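Let the Eulogy Run Long
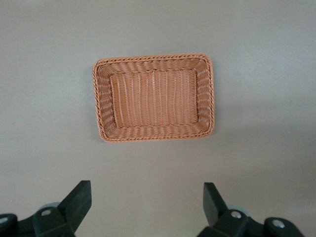 Issue 22, May 2026

I have now been to enough funerals to have opinions, and my main one is this: three minutes is not enough time to talk about a person. Three minutes is a toast. Three minutes is what you give the guy retiring from accounts (and even he usually gets a cake).

I bring it up because I went to a service in Davomside in January, for a neighbour I'd known since my kids were small, and the chapel had a little light on the lectern. Green, then amber, then red! Her son was halfway through a story about a canoe when it went amber, and you could see him notice. He skipped the end. I still don't know what happened with the canoe and I think about it more than I'd like to.

I do understand why the limits are there. Chapels book services back to back, the next family is already in the parking lot, and we've all sat through an uncle who started in 1951 and showed no sign of leaving it. But the uncle's trouble was that he hadn't written anything down. Give him a page and a pen the night before and he'd have been fine, probably wonderful.

When my dad died, the funeral home's booklet told us to aim for 300 words. I wrote 1,000. I tried to cut it, I really did, sitting at the kitchen table crossing out the dog, then the other dog, then the summer he painted the shed that awful colour and defended it for years. Then I put it all back in. My sister read it first and said the dogs stayed or she wasn't coming. So I stood up in the hall at Vasiliauskas, which is a banquet place mostly, weddings and that kind of thing, and I read the whole business at my own speed with a glass of water beside me. People laughed at the shed. A man I had never met came up afterward to tell me he'd helped carry the paint.

That's the part I'd miss with a shorter one. The small stuff is what gets other people talking over the sandwiches. If all you say is that she was kind and loved her family, well, everybody nods, and then they go home. Say she kept every bread tag she ever met in a jar and you'll be there until they start stacking the chairs.

So here's my pitch. Book the longer slot, or skip the chapel and rent a hall, the Hultus Road legion is cheap enough and has its own kettle. Have one main speaker instead of five nervous ones. Read it out loud at home first, to a wall if need be. If you cry, stop and cry, then carry on, we'll wait. We took the day off work!

I told my own kids all this over supper and my youngest asked if I'd be happy with 90 minutes. She was being funny. I said I'd want an intermission.

And please, whoever is in charge over there, unplug that light.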